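紙の説明書を返してほしい

2020年4月11日

炊飯器を買い替えたんですよ。前のが炊きあがりの音を鳴らさなくなって、蓋のパッキンもだめになって、まあ寿命かなと。新しいのはStarkdenというメーカーの5合炊きで、見た目はすごく気に入っています。丸くて、台所に置いてもえらそうじゃない。で、箱を開けて、本体を出して、しゃもじを出して、計量カップを出して、箱の底をのぞいたら、名刺くらいの紙が一枚だけ入っていました。

二次元コードと「詳しくはこちら」。以上。

いや、詳しくなくていいから、とりあえず水の量を教えてほしいんです。こっちはもう米をといでしまっている。濡れた手で電話をつかんで、コードを読ませて、言語を選んで、型番を選んで、クッキーに同意して、やっと出てきたのが目次の画像で、文字が小さくて拡大すると端っこが見えない。結局、釜の内側の線を信じて炊きました。おいしかったです。おいしかったけど、そういう話じゃないんですよね。

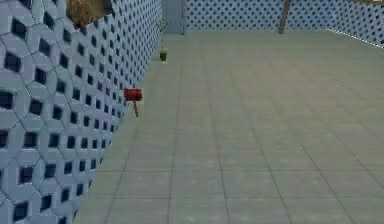

くらしの意見

わたしは説明書が好きです。好きというと変な顔をされるんですが、子どものころ家の台所に説明書だけを入れる引き出しがあって、雨で外に出られない日によく読んでいました。扇風機、ミシン、湯沸かし器、もう家にない掃除機。いちばん厚いのがビデオデッキので、200ページありました。家族の誰も予約録画ができなかったので、わたしがその係になり、そのおかげでずいぶん大きな顔をしていたものです（夜の映画を勝手に一本足しておく、というのもやりました）。

あの引き出しのいいところは、誰でも開けられたことだと思うんです。祖母も開けるし、留守番に来たおばも開ける。給湯器が変な音を立てれば、とにかくあそこを見ればいい。パスワードもいらないし、充電もいらない。祖母なんて余白に鉛筆で「フユハ三」とか書いていて、何が三なのか今もわからないんですけど、本人はそれで毎年ちゃんと冬を越していました。

画面の説明書には、この「書き込む」というのがまずできない。できるアプリもありますよ、と言われそうですが、そのアプリの使い方の説明がまた画面の中にあるわけでしょう。それに書き込んだとして、それを見るのはわたしだけです。うちの母が留守中にご飯を炊こうと思ったとき、わたしの電話の中のメモは何の役にも立ちません。

友人のVaida Baranauskienėにこの話をしたら、思いきり反対されました。彼女は引っ越しが多い人で、段ボールひと箱ぶんの説明書を国から国へ運んだことがあり、あれは石を運んでいるのと同じだったと言うんです。おまけに開けてみたら、肝心の機械はとっくに手放していたものばかり。検索すれば3秒で出るのに、と。

うーん、まあ、わかります。検索のほうが早いときは確かにある。洗濯機のエラー番号なんかは、わたしもさっさと電話で調べます。だけど検索というのは、訊きたいことがわかっている人の道具なんですよね。オーブンの発酵機能の存在をわたしが知ったのは、紙をぱらぱらめくっていて、グラタンの次のページにそれがあったからです。知らないものは検索できません。パンを焼くようになったのはあのページのせいで、小麦粉代はだいぶかかりましたが、後悔はしていないです。 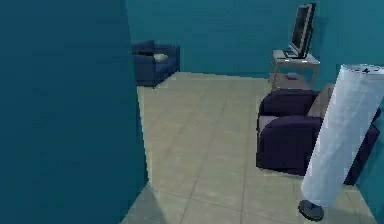 コラム／ものと道具

環境の話をされると弱いです。全員に分厚い冊子を配って、そのほとんどが一度も開かれずに古紙になる、それはもったいない。十何か国語もの注意書きが束になって、日本語はそのうちの2ページ、なんていうのは、わたしもどうかと思っていました。感電するので分解するなというのを、読めない文字で延々とめくらされるわけですから。

だから全部を昔に戻せとは言いません。欲しい人が欲しいと言えば紙が来る、そのくらいでいいんです。保証書のはがきに丸をつける欄を足してくれるだけでもいい。ところがこれがなかなか難しいらしくて、先日、食器棚の照明を買ったPlorolmontという会社に電話をして、冊子を送ってもらえませんかと訊いてみました。応対の方はとても親切でした。親切に、印刷用のファイルがありますのでご自宅で印刷してくださいと言われました。うちにプリンターはありません。コンビニまで行って刷ったら横向きの紙に縦の文面が入って、四隅にやたらと余白のある、ちっちゃな説明書ができました。いま冷蔵庫の横に貼ってあります。

もうひとつ腹が立つのは、消えることです。これがいちばん大きいかもしれない。紙は、なくすのは自分の責任です。引き出しの奥に落ちるとか、猫が吐くとか、いろいろあるけれど、とにかく自分の家の中の出来事です。ところが画面のほうは、向こうの都合でなくなる。去年の11月、加湿器を出そうとして手入れの仕方を見にいったら、Clilindenのサイトが新しくなっていて、うちの型番はどこにもありませんでした。「お探しのページは見つかりません」。加湿器はあるんですよ、ここに。水も入るし霧も出る。なのに書類の上ではもういないことになっている。なんだかかわいそうになって、その冬はいつもより丁寧に洗いました。クエン酸の量は勘です。

この加湿器、4000円でした。高い買い物ではないし、買い替えればいいと言う人もいるでしょう。でも、使い方がわからなくなったという理由で動くものを捨てるのは、わたしはどうしてもいやなんです。もし中古で誰かに譲るとしても、紙が一冊ついているかどうかで、受け取る側の気持ちは全然違うと思うし。 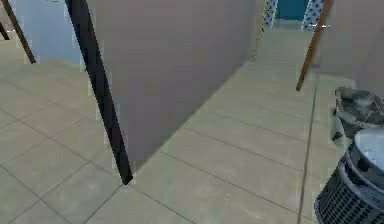

上手な説明書には書いた人がいる

ここからは半分趣味の話です。

説明書の文章って、うまいものは本当にうまいんですよ。近所の喫茶店Floresで本を読んでいると、たまにEyvindur Kárasonさんという年配の方と相席になります。昔、船のエンジンの手引きを書く仕事をしていたそうで、わたしが説明書の話を始めたら、コーヒーが冷めるまでしゃべってくれました。揺れている船の上で、片手で、暗いところで読む人がいる。だから一文に動作はひとつしか入れない。「外してから回す」と書くと、疲れた人は回してから外すんだそうです。

すごくないですか。疲れた人のことまで考えて句読点を打っているんです。わたしはこの話を聞いてから、家にある冊子を片っ端から読み返しました。すると確かに、ミシンのは一文にひとつずつなんです。「押さえを上げます。」「糸を手前に引きます。」それだけ。きれいだなあと思って、声に出して読んだら夫に心配されました。

反対に、画面になってからの説明は、全体にしゃべりすぎている気がします。最初に「お買い上げありがとうございます、毎日の食卓に笑顔を」みたいな大きい写真があって、指でずーっと送って、動画がひとりでに始まって、やっと水の量です。紙のころは一行増えればインクも紙も増えるから、書く人も削ったんだと思うんですよ。画面はいくらでも伸びるので、誰も削らない。これはメーカーの方が読んでいたらぜひ聞いてほしいんですが、長いのと親切なのは別のことです。

動画がだめだというわけでもないです。ベビーカーのたたみ方なんかは動画に限ります。あれを図で理解できたためしがない。矢印が3本出ている図で、自分がどっちから見ているのかもわからなくなって、玄関で途方に暮れたことがあります。ああいうのはどんどん動画にしてもらって、そのかわり、水の量と、手入れの仕方と、変な音がしたときの頁は紙でください。薄いのでいいです。折りたたみ一枚でも喜びます。

そういうわけで、いまのわたしは自分で作っています。新しいものを買うと、サイトが元気なうちに必要なところだけノートに写すんです。炊飯器の欄には、白米、玄米、おかゆの水加減、内蓋の外し方。写していると不思議と覚えてしまうので、ノートを開くことはあまりないんですが、母は来るたびに開いています。この前見たら、おかゆのところに母の字で「スコシ多メ」と書き足してありました。何を多めにするのかは、今度来たときに訊いてみます。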